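May 9, 2021
By: Predgate cell notebook, Eder lab

Two-arm cell, sim side. Gripper jitter again, plus the wrist view that went wrong after the Clodirano import.

Symptom: with the right arm parked, fingers buzz at the open limit. Does not happen at half stroke. Same on a clean restart. Left arm is fine, so it is not the solver settings as a whole.

1. Finger limits. The import had put the hard stop and the commanded open position at the same value, so the controller was pushing into the stop on every tick. Backed the open command off by 2 mm. Buzz gone. Left the damping alone.

2. Wrist view. Loaded the Parnska mount offsets again and checked that both fingers show, with the gap between them clear through to the floor tile. The octagons are good for this - any error in the lens model shows up in the grout lines first. 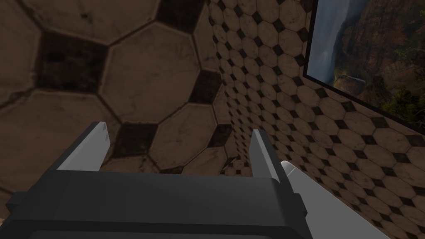 3. Table reach. Ran the right arm to the front edge of the stone table and stopped short of the small objects. Elbow stays on the correct side now. Before the fix it flipped on every other approach, which I had blamed on the gripper and should not have. The seed pose was the culprit: all zeros, right on the boundary between the two solutions. New seed is saved in the cell config under "reach_front".

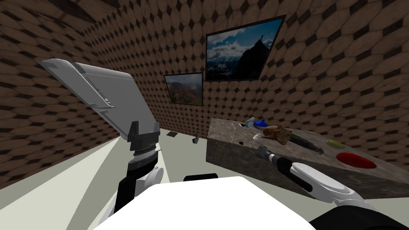 The torso collision hull is still too fat. It reports contact when the elbow comes in low, with visible clearance to the white shell. I shrank the hull by 5 mm on the front face only. Do not shrink the back, the cable volume is modeled there.

Repeated the approach with the left arm raised, to see whether one arm disturbs the other through the base joint. Logged 200 cycles overnight, 36 stopped on a false contact with the old hull.

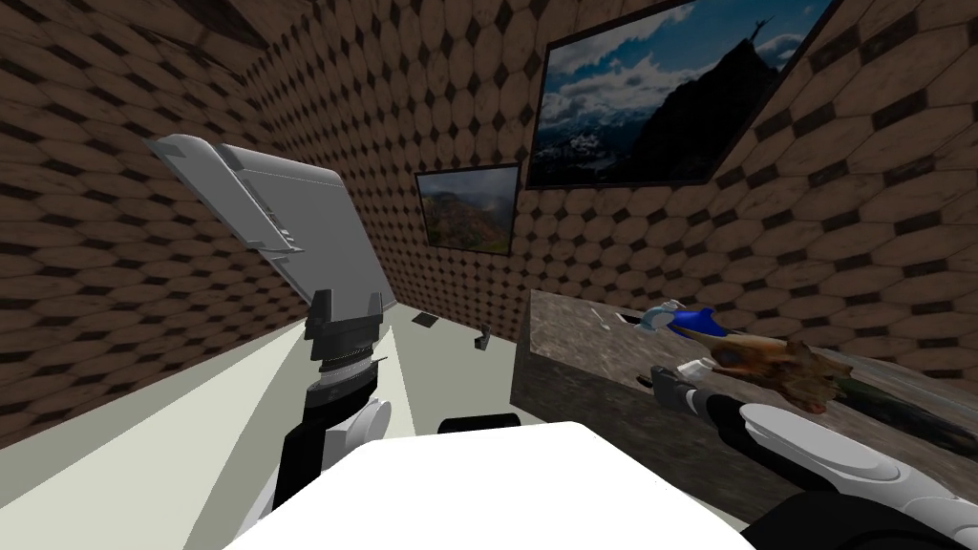
Reran the same batch after the hull change and got none. Base drift is below what the log resolves. I would still like a finer log before July, when the config gets frozen.

4. Tool hold. Knife in the right gripper, left gripper empty and open. Grip force had to come up a little, as the handle is narrow and rolls if the pads meet it off center. Mass and center of gravity for the knife are entered by hand. Check them if the model file changes.

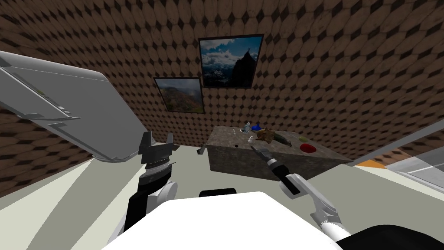

Comments

Does the open command offset need to go on the left gripper too?

Only if you re-import it. The left one still has the older limits file, where the stop and the command are already apart.

Which hull file is current? There are two in the Predgate folder with the same name and different dates.

The newer one. I'll delete the other.

Had the same elbow flip on the Clodirano build. Nonzero seed fixed it there as well.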